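Print this page | E-mail this page

Old ivory in the kitchen drawer: what to do, what to skip

Most advice on cleaning bone and ivory knife handles is junk. Milk baths, lemon juice, toothpaste: I've tried all of them on scrap and wouldn't use one again. Wipe with a barely damp cloth, dry at once, and keep the handles out of the sink.

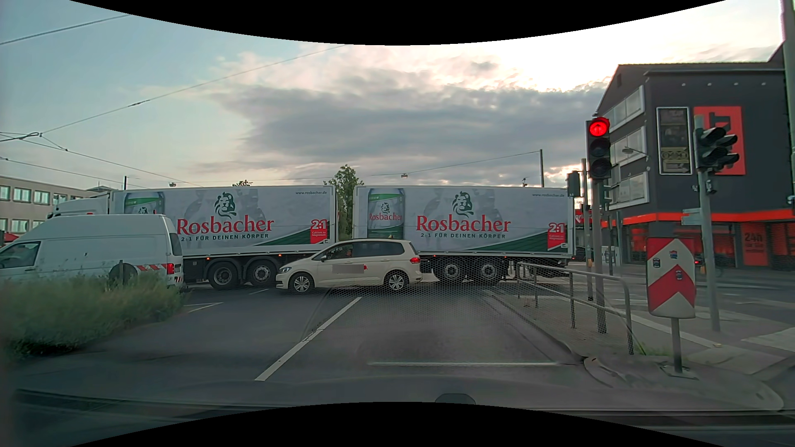 Esko Hyvönen wrote in to say the hot needle test told him his set was plastic, and that it left a hole in the handle either way. He's stopped doing it. So should you. A loupe is safer, though I don't trust a seller's word on what it shows.

As for selling, a dealer's note saying "antique" proves little. Ask for dated paperwork, and check state law as well as federal before you list anything. I was quoted $89 for a "certificate" that was one typed page. I kept my money.

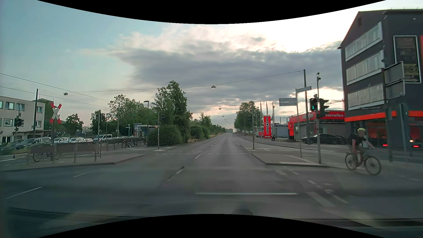 Cyclist at the crossing, under cloud.

Store the knives flat, away from the stove.

E-mail this page | Print this page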